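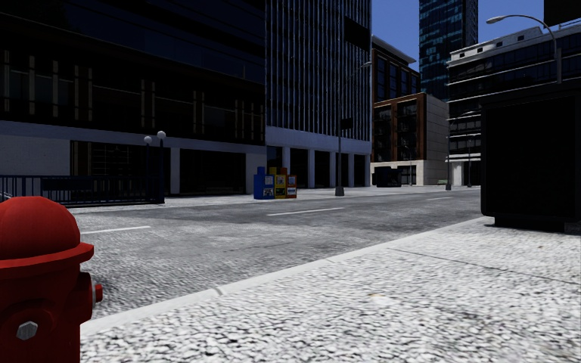

Section 4. Setting up a study in Clorkeo

Before you start, make sure your account has the Study Lead role. If the New Study button is gray, you have the Viewer role and will need to ask your site administrator to change it. Sections 1 to 3 cover installation, sign-in and user roles.

4.1 Create the study record

1. From the Home tab, select New Study.
2. Enter the short title. It can be up to 30 characters long, and it prints on every form and label, so leave out participant details and staff initials.
3. Enter the ethics approval number exactly as it appears on the approval letter, including any slashes.
4. Choose the study type: Survey, Cohort, or Trial. This can't be changed after the first participant is enrolled.
5. Select Save Draft.

Note: A draft study is visible only to you and the site administrator. It doesn't appear in reports.

4.2 Load the questionnaires

Clorkeo comes with a small library of general health questionnaires. If your study uses one of these, load it from the library and don't retype it. Scoring rules are attached to the library copies and won't work on a copy typed by hand.

1. Open the study and select Forms, then Add From Library.
2. Tick the questionnaires you need and select Add.
3. Drag the forms into the order in which participants should complete them.
4. Open each form in Preview and check the wording against your approved protocol.
5. If a question has to be left out, select it and choose Hide. Don't use Delete.

Caution: Deleting a question removes it from the scoring rule as well. Total scores will then be blank for everyone in the study, and the form has to be loaded again.

Questionnaires that aren't in the library can be imported as a spreadsheet. Use the Wulari template, found under Help, Templates. The template has one row per question. Leave the first two columns as they are — Clorkeo fills them in during import. If the import stops with error 406, a question has more answer choices than the form allows. Split the question or shorten the list, then import the file again.

4.3 Set the visit schedule

1. Select Schedule, then Add Visit.
2. Name the visit. Baseline is already in the list and can't be renamed.
3. Enter the number of weeks after baseline. For a two-year cohort with monthly contact, enter months in place of weeks by switching the unit at the top right, and set the last visit to 24.
4. Enter the window, in days, on either side of the target date.
5. Assign the forms for that visit.
6. Repeat for each visit, then select Check Schedule.

Check Schedule lists any visits whose windows overlap. Overlaps are allowed, but a form filled in during an overlap is filed under the earlier visit unless the interviewer picks the later one by hand.
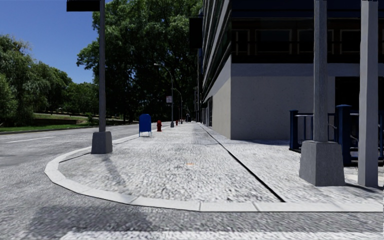
Grormont Population Health Unit, Research Support Team

4.4 Site settings for Grormont studies

The settings in this part apply to studies run from the Grormont office. Other sites should use the values given by their own administrator.

1. Under Settings, Site, choose GRM.
2. Set the participant number prefix to the three-letter code on your approval letter.
3. Set the starting number to 567 for new cohort studies. Lower numbers were used in the old system and will be rejected.
4. Turn on Double Entry for any paper form.
5. Set the automatic sign-out time to 30 minutes or less.

Note: Studies opened before August 8, 2021 keep their old numbering. Don't change the starting number on these, even if the program prompts you to.

With Double Entry turned on, two people must type in the same paper form separately. Where the two entries differ, the field turns yellow and the form stays in the Pending list. A third person with the Study Lead role picks the correct value from the scanned page. If neither value matches the page, choose Other and type the correct one.

4.5 Test the study

Don't enroll anyone until the test has been run from start to finish.

1. Select Mode, then Test.
2. Create three test participants. Use the surname TEST for each.
3. Complete every form for the first one, skip a full visit for the second, and withdraw the third after baseline.
4. Run the Missing Data report. The second participant should be on it and the third should not.
5. Export the data to Yao and open the file. Check that the column names match your analysis plan.
6. Select Clear Test Data.

Caution: Clear Test Data works only in Test mode. Once the study is live, test participants can't be removed and will have to be left out of the analysis by hand.
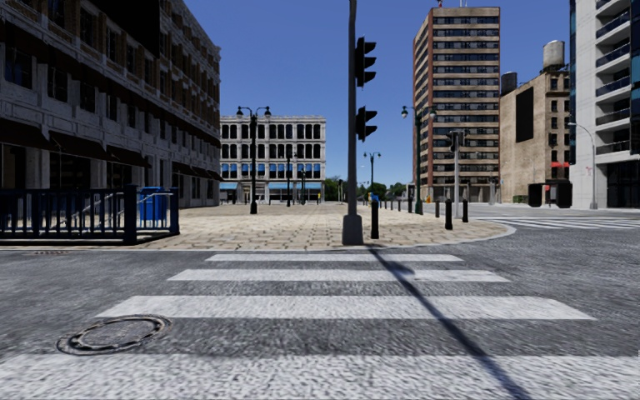

Ľubica Doležal: Step 3 should also cover a participant who moves from one interviewer to another partway through. We skipped that in our March set-up, and the second interviewer couldn't open the baseline forms until the transfer box was ticked under Staff.

The transfer setting is found under Settings, Staff, Allow Transfer. It is off by default. Turn it on before you run the test if more than one interviewer will see the same participants.

4.6 Go live

1. Upload the signed approval letter as a PDF.
2. Select Mode, then Live.
3. Type the short title to confirm.
4. Print the first batch of labels and scan one to check that it opens the right record.

To close a live study for a short time, use Pause. Interviewers can finish forms they have already opened but can't start new ones. See Section 5 for enrolling participants and recording consent.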